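Grikbridge opens orders for two-armed tabletop sorting kit
3/15/23

Good news for anyone who has been waiting to get a proper pair of robot arms onto the bench without rebuilding the whole workshop — Grikbridge has opened orders for the Quaye, its tabletop sorting kit, and it's a beauty.

The Quaye ships as two arms, two grippers, a frame to mount them on and a controller that plugs into an ordinary desktop computer. Everything arrives in 11 cartons, and the manual is a pleasure to read, with full colour wiring diagrams and a troubleshooting chapter that runs to real sentences. The arms come pre-calibrated from the company's Nollcombe workshop, so the first evening can go to teaching the thing a task instead of hunting for a missing offset.

Small mixed goods are what it's meant for: sweets, fasteners, sample packets, anything light that needs to end up in the right container. The software, called Wasico, comes with 373 ready-made pick-and-place routines, and owners can record their own by guiding the arms by hand and saving the movement. Routines can be shared between kits too, which should make life much easier for schools and colleges running several benches at once.

There are a few things to organise before you order. The kit needs a sturdy base and clear room on both sides, and the spare gripper fingers are sold separately (a pity, as they're the first part most owners will want). The arms alone cost $1,293 each, with the frame and controller bundle adding another $689. Wasico updates are free until August of next year.

We're keen to see what people do with two arms working the same patch of table. Wrapped lollies and a few coloured buckets make a terrific starter job, with plenty of odd shapes and shiny wrappers to keep a gripper busy.

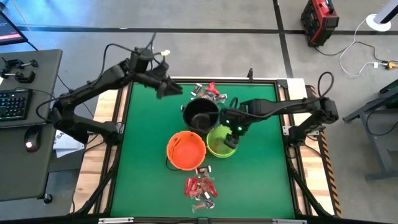
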